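Le port de Cultano

On arrive à Cultano par le haut, ce qui est une curieuse façon d'arriver dans un port. Le car de la compagnie Vundar, qui met dix-sept heures depuis la capitale quand le col est ouvert, vous dépose devant la gare routière, sur le plateau, et de là il faut encore descendre par les escaliers, les ruelles, les cours où sèche le linge, avec la mer qu'on entend bien avant de la voir. Surachet Hemmin avait fait ce trajet une première fois à vingt ans, un mois de septembre, et il s'était juré de revenir vite. Il en avait maintenant soixante et un, un genou récalcitrant, et dans la poche de son manteau un guide de voyage si vieux que la moitié des hôtels qu'il recommandait avaient été transformés en banques.

Le guide disait : « Cultano est une ville bruyante, active, où le visiteur fera bien de ne pas s'attarder après le marché. » Surachet aimait beaucoup cette phrase. Il l'avait lue à haute voix à sa sœur, à son dentiste, et même à sa voisine de siège dans le car, une dame très patiente qui transportait des boutures de citronnier sur ses genoux et qui lui avait répondu que le marché, de toute façon, avait déménagé.

Il avait déménagé, en effet. À la place des étals, sur la grande esplanade, on avait bâti le siège d'une société de fret, tout en verre, et planté devant de jeunes palmiers encore ficelés à leurs tuteurs. Surachet resta un bon moment à regarder les employés entrer et sortir, un gobelet à la main, en essayant de retrouver l'endroit exact où une marchande lui avait autrefois vendu des pêches trop mûres, en riant de son accent. Près de la fontaine, sans doute. Mais la fontaine aussi était partie.

Il faisait doux pour un 9 janvier. Il descendit donc vers les quais, sans se presser, en s'arrêtant à chaque palier (pour la vue, se disait-il, et il est vrai que la vue était belle : les grues jaunes, les cargos rangés comme des livres, et derrière, l'île de Femcombe avec son phare éteint). La rue Lavoie, elle, n'avait pas bougé. On y réparait toujours des moteurs à même le trottoir, les gamins y couraient toujours entre les jambes des passants, et il y flottait la même odeur de friture et de gasoil qui lui avait donné faim à vingt ans et qui, ma foi, lui donna faim de nouveau.

Le café faisait l'angle, au numéro 10.

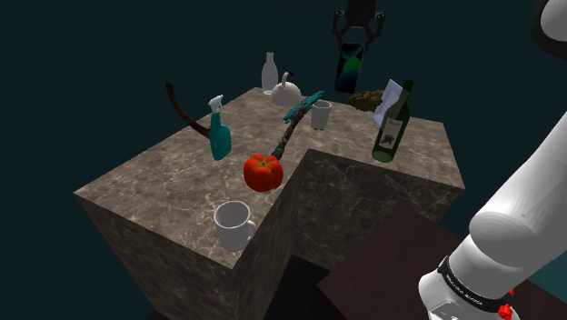

Le comptoir de marbre, la tasse et la tomate.

« Vous êtes fermé ? demanda Surachet.

— Je suis toujours fermé à cette heure-là, répondit l'homme qui balayait. Asseyez-vous. »

Il s'appelait Émilien, il tenait la maison de son oncle, qui la tenait d'un marin, lequel l'avait, disait-on, gagnée aux cartes à un autre marin. Il raconta tout cela en coupant du pain, puis en cherchant le sel, puis en cherchant ses lunettes pour trouver le sel, et Surachet, qui d'ordinaire n'aimait pas qu'on lui parle avant de manger, s'aperçut qu'il écoutait avec un plaisir immense. Il y eut des sardines, un peu de fromage, un vin blanc dont il valait mieux ne pas demander la provenance. Dehors, une sirène de bateau sonna deux fois, et les chiens de la rue lui répondirent.

« Il y avait un marché, dit enfin Surachet. Là-haut.

— Il est derrière les entrepôts, maintenant. C'est moins joli, mais on se gare mieux.

— Et la marchande de pêches ? »

Émilien posa son torchon. Il réfléchit avec beaucoup de sérieux, comme si la ville n'en avait jamais compté qu'une seule, ce qui était peut-être le cas.

« Une qui riait fort ?

— Très fort.

— C'est ma tante Odile. Elle ne vend plus rien, elle habite au-dessus. Elle dort jusqu'à 5 heures, et gare à celui qui la réveille. »

Surachet regarda le plafond, puis la pendule. Il lui restait près d'une heure et demie. Il sortit le guide de sa poche, le feuilleta un peu, relut la phrase sur le visiteur qui ferait bien de ne pas s'attarder, et le glissa sous le pied de la table, qui boitait depuis le début du repas.

« Je reprendrais bien du fromage », dit-il.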